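Home Tickets Knowledge base Status Contact Log out

Ticket: Stock import drops rows after export from Perar
Opened by: Serpil Kaplan
Assigned to: Umut Ekinci
Priority: Normal
Status: Closed

Serpil Kaplan, April 25, 2020
The overnight import from Perar into Bindel finished with no error but the totals don't match. The export file has 1,610 rows. Bindel shows 1,054 items after the import. I ran it a second time by hand and got the same figure. The log only says "completed". I need the full list in before the shop orders go out, as anything missing shows as out of stock on the website.

Umut Ekinci
Thanks. Can you send the export file as it came out of Perar, before anyone opens it in a spreadsheet? Also let me know which import profile you picked. There are two with nearly the same name.

Serpil Kaplan
File attached. Profile is "Stock full". I have not opened it in anything. Orhun may have opened last week's file but not this one.

Umut Ekinci
The file looks complete. Row count is right and there are no blank lines. I loaded it into the test copy with the same profile and also got 1,054, so the fault is not on your machine. That leaves 556 rows going missing somewhere in the import.

Sorted the missing rows by category. They are all in Curtains, Fittings or Cable. Nothing is missing from the other categories.

Duygu Akbulut
Those three were renamed on Thursday. We changed the item pages at the same time and put new pictures on some of them. Could it be the picture field?

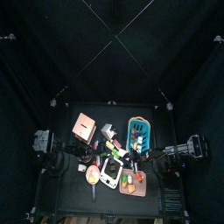
Attachment 2: black curtains, dark tabletop, crossed wires

Umut Ekinci
Checked the attachment. Size and type are both within limits and it uploads to the test copy without trouble. I also blanked the picture field for all the missing rows and ran the import again. Still 1,054. Ruling out pictures.

The rename is more likely. Bindel matches on category name and skips a row when it can't find the name. Please check how the three are spelt in Bindel under Settings, Lists, Categories.

Duygu Akbulut
They look the same to me in both systems.

Umut Ekinci
Found it. The names in Perar have a space at the end. It doesn't show on screen but it is in the export. "Curtains" and "Curtains " are treated as two different categories. Bindel should write skipped rows to the log and it doesn't, because the profile has "Quiet mode" ticked.

Steps to fix:
1. In Perar, open each of the three categories, delete the trailing space and save.
2. Run a new export. Don't reuse the old file.
3. In Bindel, edit the "Stock full" profile and untick "Quiet mode".
4. Run the import and check the log for the word "skipped".

Serpil Kaplan
Done all four. Bindel now shows 1,610. No skipped lines in the log. The website caught up after the cache was cleared.

Umut Ekinci
Good. I have left "Quiet mode" off. Ozan has asked for the import to trim spaces by itself, and that is down for the June update under a separate ticket. Closing this one.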